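**문의:** 종이를 건네받는 동작에서 자꾸 구겨짐 / 가끔 두 장을 같이 가져감
**작성일:** 7월 6일 수요일
**현장:** Lindville 작업실
**상태:** 진행 중
**담당:** Hok-lam Pan 님 (참조: Sosina Gashaw 님)

안녕하세요, 또 접니다 ㅎㅎ 지난 3월에 수건 개기 건으로 티켓 올렸던 사람이에요. 그때 알려 주신 대로 Odel 설정에서 닫힘 속도를 낮췄더니 수건은 이제 꽤 볼 만하게 갭니다. 모서리가 좀 삐뚤긴 한데 제가 개도 그 정도라서 불만 없어요.

이번엔 종이예요. 하려는 일은 진짜 별거 아닙니다. 사람이 메모지를 내밀면 로봇이 받아서 옆 바구니에 넣기. 장보기 목록, 택배 보관증, 애들 낙서 같은 거 있잖아요. 집에서도 가게에서도 하루에 몇 번씩 하는 일이라 이것만 되면 꽤 쓸모가 있겠다 싶었거든요.

근데 종이가 수건보다 훨씬 어렵네요! 수건은 대충 집어도 수건인데, 종이는 조금만 세게 물면 주름이 생기고 살살 물면 그냥 빠져나가요.

### 증상

- 총 79번 시켰고, 깨끗하게 받은 건 40번입니다.
- 나머지는 거의 구겨지거나 놓친 경우고, 두 장을 한꺼번에 가져간 것도 3번 있었어요.
- 에러 코드는 안 뜹니다. 로그에는 전부 "파지 성공"으로 찍혀요. 이게 제일 답답해요.
- 빳빳한 엽서는 문제없음. 얇은 종이랑 스프링 노트에서만 그래요.

### 해 본 것

1. 닫는 힘을 한 단계씩 낮춰 봄 → 덜 구겨지는데 놓치는 횟수가 늘어남
2. 손가락 패드를 알코올로 닦음 → 차이 잘 모르겠음
3. 종이를 세로로 세워서 건네 봄 → 눕혀서 줄 때보다는 확실히 나음
4. 재부팅 (네, 했습니다)
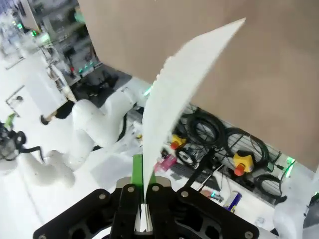
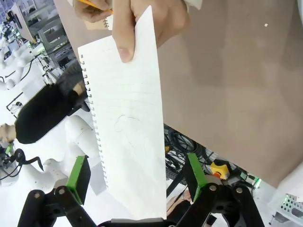
스프링 달린 종이는 무는 위치에 따라 결과가 많이 달라요. 철사 쪽을 물면 잘 안 놓치는 대신 종이가 돌아가고, 한가운데를 물면 아래쪽이 휘면서 비스듬하게 들어갑니다. 사람은 이럴 때 손가락을 살짝 옮겨 잡잖아요? 얘는 한 번 물면 끝이에요. 고쳐 잡는 동작을 넣을 수 있는지 궁금합니다.

그리고 사람이 언제 손을 놓아야 하는지도 좀 애매해요. 너무 빨리 놓으면 종이가 뒤로 넘어가고, 늦게 놓으면 서로 당기게 되고요. 지금은 제가 속으로 "하나, 둘" 세고 놓는데, 옆에서 보면 좀 웃길 거예요.

### 답변 (Hok-lam Pan)

> 자세히 적어 주셔서 감사합니다. "파지 성공"은 손가락 간격만 보고 판단해서, 종이처럼 얇은 물건은 잡았든 놓쳤든 값이 거의 같게 나옵니다. Odel 설정의 "얇은 물체" 항목을 켜 주세요. 닫은 뒤 2초 기다렸다가 아주 조금 당겨 보고 판정하도록 바뀝니다. 고쳐 잡기는 아직 지원하지 않아서 Sosina 님께 요청으로 넘겼습니다.

### 추가 메모

켜 봤습니다! 일단 놓친 걸 성공이라고 우기는 건 없어졌어요. 이것만으로도 마음이 편해졌습니다. 대신 2초가 생각보다 길어요. 종이 한 장 들고 멀뚱멀뚱 서 있으면 "그냥 내가 넣고 말지" 소리가 절로 나옵니다. 혹시 줄여도 되는 값인가요?

아내가 그래서 이걸 집에 들여도 되겠냐고 묻길래, 수건은 맡기겠는데 종이는 아직이라고 했어요. 가게 카운터에서 영수증 받는 일도 손님이 기다려 주지 않을 테니 당분간은 어렵겠고요. 그래도 3월에는 수건도 못 갰으니까 저는 꽤 기대하고 있습니다 (설거지는 언제쯤...?).

### 남은 질문

- 대기 시간 2초를 줄이면 판정이 틀어지는지
- 두 장을 같이 집었을 때 알아차릴 방법이 있는지
- 고쳐 잡기 요청은 이 티켓에서 계속 보면 되는지, 새로 하나 열어야 하는지

구겨진 종이는 버리지 않고 모아 뒀으니 필요하시면 말씀 주세요. 다음 주에는 Weninstead 쪽에 가 있어서 답이 조금 늦을 수 있습니다.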